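# Boxes, lids and labels: sorting the Virncombe play store
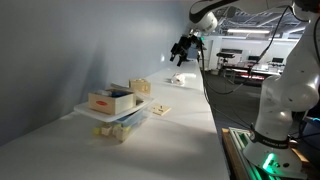 *Clear bin with its lid on, open wooden box on top, small wooden box behind.*

Kenza Kabbaj has looked after the play store at Virncombe since August. The store lends building blocks and other small toys to playgroups, and her work is mostly containers: which items go in which box, how the boxes stack, and what happens when they come back.

"The old system was one size of crate for everything," she says. "It stacked well and it was useless. A set of blocks filled a quarter of it and the rest was air, so people topped it up with whatever was on the floor."

The store now uses two main kinds of container. Clear plastic bins with lids hold blocks. Open wooden boxes hold mixed items. Kabbaj is firm on the first point.

"Blocks go in clear plastic. You can check a return through the side without lifting the lid. Yellow ones, plain wood ones, you see them at the bottom and you know which set you have. With a solid crate you open it every time."

Clear walls have drawbacks. They scratch, and the lids warp if the bins are kept near a heater. A lid that overhangs the bin and sits at a slight angle may be shut well enough for a table, but she wouldn't put it on a high shelf. Her test is to press each corner in turn. If one lifts when the opposite one goes down, the lid is taken off and refitted, and if it still rocks it goes to the spares pile.

She allows one open box on top of a closed bin, never two. The upper box must be narrower than the lid and must be light enough to lift off with one hand.

"People ask for a weight limit. I don't give one. If you have to use both hands, it goes on the table."

Wooden boxes are treated differently. They are left open, and the contents may stand above the rim. Kabbaj tried fitting lids to them and gave it up within a month. Long pieces had to be laid flat, which took time, and the pieces underneath were forgotten. The smaller wooden boxes with an opening cut in the front are kept for single items and stand against the wall, where they don't get knocked.

Labels took longer to settle. The first batch was printed on white paper and came away at the corners. Some of the wooden boxes now carry a small oval label on the front face, in red. Kabbaj would like the same on the plastic bins but has not found one that survives washing.

The catalogue is kept in a spreadsheet and lists 202 containers. Each has one line, with the contents, the date last checked and the shelf. The shelf column is the one that goes wrong. "Contents I can rebuild by looking. Shelf I can't. If someone puts a bin down in the wrong bay, the sheet is wrong until I trip over it."

Returns are unpacked on a long white table against a pale wall. She asked for a matt top, as the earlier glossy one threw back the light and small pieces were hard to pick out. Bins are opened at the near end and moved along as they are checked.

Her next job is the shelving in the back bay, where the uprights are set 40 mm too close for the larger bins to go in lengthways. They go in sideways for now, with the lids facing the aisle.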